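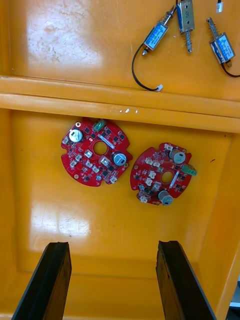 Bridance opens parts kitting service for small equipment makers

KERNBERG, November 27, 2019 – Bridance, a supplier of small electrical assemblies, today announced the opening of its parts kitting service in Kernberg. The service is made for equipment makers who order in small numbers and wish to receive their parts already sorted into sets.

Until now, customers of Bridance received solenoids, circuit boards and wire harnesses in separate packages, and they had to put the sets together in their own workshops. With the new service, a set is collected on a tray before it is packed. Each type of part keeps its own plastic bin on the table, so that the bins can be filled again without stopping the work.
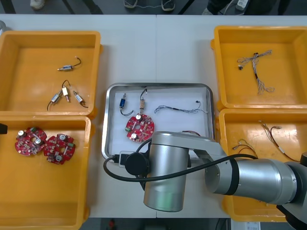 Solenoids, a round circuit board and a wire harness on the paper-lined steel tray, with the yellow parts bins at both sides.

The first customer of the service is Khamphan, which has ordered 3,234 sets for its Fikudura product line. Deliveries to Khamphan will begin in April and will be made in boxes of 20 sets. Every box contains a printed parts list.

"Our customers are often very small teams, and the sorting takes them away from the work they know best," the company said in a statement. "We have the tables, the bins and the parts already in the house – it was a natural step for us to offer this."
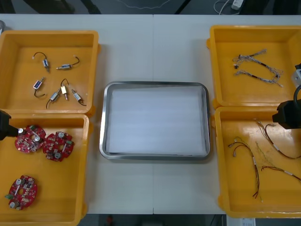

Parts in their bins on the kitting table: solenoids in one, round circuit boards in the next.

The smallest order is 100 sets. Customers may send their own parts to be included in a set, if these arrive in Kernberg 2 weeks before the packing date. Prices are given on request.

About Bridance
Bridance supplies solenoids, circuit boards and wire harnesses to makers of small equipment. The company is based in Kernberg.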